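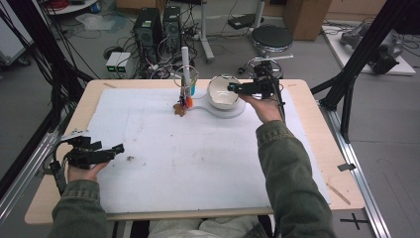

Written rules for recording with two hand-held grippers: what do you put in yours?

Asked in Data Collection and Teleoperation

Aisyah Nugroho

Good afternoon to all. I have been asked to write the operator rules for our recording table at Vasten. Until now we had only a page of notes which was passed from one operator to the next, and each operator added something to it. The notes contradict themselves in several places. I want to replace them with one document that a new operator can read in the morning and follow in the afternoon.

The work is as follows. One operator sits at the table and holds one gripper in each hand. The present task is called Hallora. On the table we have a white stand with a round base and a tall post, a ceramic bowl with a wavy silver rim that sits on the base, and a keychain with a strap. The operator moves the small things with the grippers and we record every episode. At the last review we had 2101 episodes, and 91 of them were rejected. I read through the reasons for rejection and most of them were not mistakes of the hand. They were mistakes of preparation: an object left on the table from the task before, a cable under the wrist, a stand which had been turned and not turned back.

I have these doubts.

First, how strict should the rule be for the starting position of the objects? One colleague wants tape marks for everything. Another says that the marks will be learned by the model and we must not have any.

Second, do you regulate the background? We record in a room where people also work, so there are desks, boxes and computers behind the table. I do not know if it is good practice to cover it or to leave it.

Third, what do you write about the cables of the grippers? Our old notes say only "mind the cables", and I think this is not a rule.

If somebody can share the headings of their own document, I would be very grateful. I do not need the whole text.
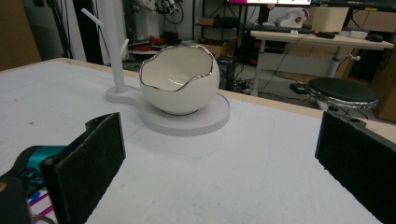
Darmawan Osman

I have maintained such a document for 18 months at another lab, so I will answer with what has survived in it. Many rules were deleted. I believe a rule should stay only if a second person can check it by looking, without asking the operator what he intended.

Our headings are: Before the session, Before each episode, During the episode, Rejecting an episode, End of session. Under them, these are the rules which I would keep for a table like yours:

1. Remove from the table everything that is not in the task list. Crumbs and bits of foam also count. Wipe the sheet before the session and look at it again after every break. A pale surface shows every speck, and the specks will sit in a whole group of episodes and then vanish in the next group.

2. Seat yourself so that both elbows can move freely, and do not change the height of the chair until the session is finished. If you must change it, close the session and open a new one.

3. Lead each gripper cable to the outside of its own arm. Before you start, reach with each hand to the farthest object and come back. If the cable pulls or lies over an object, lead it again. This can replace your "mind the cables".

4. Check the pads of both fingers. Torn foam is changed between sessions, never in the middle of one.
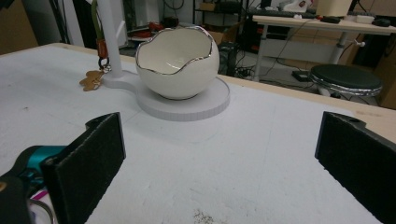
5. Place the objects inside a zone, and change the place a little for each episode. The zone is written in the task sheet with a small drawing. We do not put tape on the surface where the objects stand. For the fixed things, such as a stand with a post, we write the direction of the base in words.

6. For anything that hangs or is soft, write the start condition in one sentence. A strap can fall in many ways, and "keychain on the left side of the post" is better than no sentence. Do not try to make the strap the same each time.

7. Close the fingers slowly on ceramic and stop at first contact. Glazed rims are slippery for foam.

8. If you drop something, do not correct it quietly. Stop, say the reason for the log, and begin again. The exception is when the task sheet says that recovery is wanted.

About the background: we leave it as it is, but we do not allow private things on the screens behind the table. A wrist camera looks at more of the room than the operator thinks. People who walk behind the table must be informed, and the session leader is responsible for this.

Ridwan Kusuma

Tape marks are fine, we use them everywhere. Never had a problem.

Comments on this answer

Aisyah Nugroho
Thank you. May I ask if the marks are on the surface itself or on the edge of the table?

Ridwan Kusuma
On the edge and on the floor, for the table legs. On the surface no. Sorry, I should have written this.

Dimas Simanjuntak

I agree with Darmawan in most points, but rule 2 was too hard for us. Operators got sore shoulders and did not want to say it, because closing the session meant more paperwork. We changed it: the operator may adjust the chair at any pause and only writes the word "chair" in the log. The recordings are still usable and people complain less.

I would also add a rule about who decides the rejection. With us the operator marks the episode and a second person confirms it the same day. Before that, two operators had very different ideas of what is a good episode, and on the task Callell we had to look at everything again. It took 2 weeks.

And please put a version on the document and write it in each session log. When you change rule 5 in November, somebody will ask later which episodes were made under the old one.

Aisyah Nugroho

I have accepted Darmawan's answer and I will take the chair rule from Dimas. The first draft is with our operators now. They have already asked me to make the sentence about foam pads more exact, so if anyone has a good limit for "torn", please write it under here.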